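ok so I did a thing I've been putting off since October and I'm going to thread it: one week of a little bottle of drinkable yogurt every morning instead of whatever I was grabbing on the way out the door

background: I am bad at breakfast. I had a Turiso bar in the car every day for most of last year and by 10 I was eating crackers out of my desk drawer like a squirrel

the Lerton store near me had a bunch of the small bottles on sale, 4 to a pack, so I bought two packs. that's 8 bottles for 7 days plus one for emergencies (the emergency was that same night, I wanted dessert)

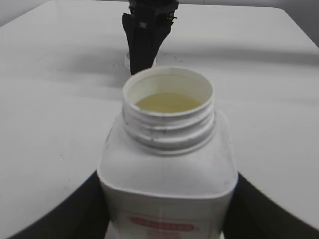

anyway, rules. no sipping it while standing at the fridge. no phone. cap off, sit down, drink it at the table like a person. I figured if it takes me all of two minutes I can at least do those two minutes right

day one I was still hungry after. day two I added a banana and that fixed it, so the banana is now part of the deal and I will not be taking questions

day three I tried pouring it over granola. too thin! you end up with granola soup, which some of you will love (hi, I know you're out there) but I want my granola to crunch. back to drinking it

if you want thick, get the tub. if you want something you can finish before your coffee is done brewing, get these

a few of you asked about flavor. I like the plain sweet kind best, the sort of tangy one that tastes the way yogurt did when I was a kid. the one I had at the table was that pale cream-yellow color, nothing neon going on, and I find I trust that more than the bright pink stuff. the pink stuff tastes like lip balm to me, sorry
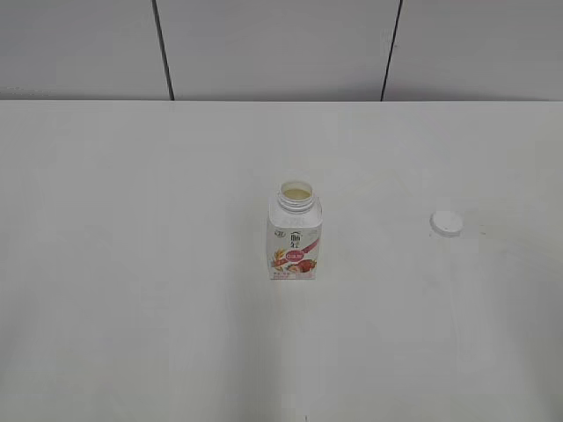
the other big change this week was clearing my breakfast spot. mail, chargers, a candle I never light, all of it lived there and it made me want to eat in the car. now it's a plain white tabletop and one small bottle, and I sit down without even arguing with myself about it. I might put a plant there. I might not

things I'd still like to figure out: a smoothie version that doesn't mean washing the blender at 7 am, and whether freezing these works. someone in the Wusex group says 12 minutes in the freezer gets you a slushy. trying it tomorrow, will report back

also if anyone has a banana that stays yellow for more than a day and a half, please send it to me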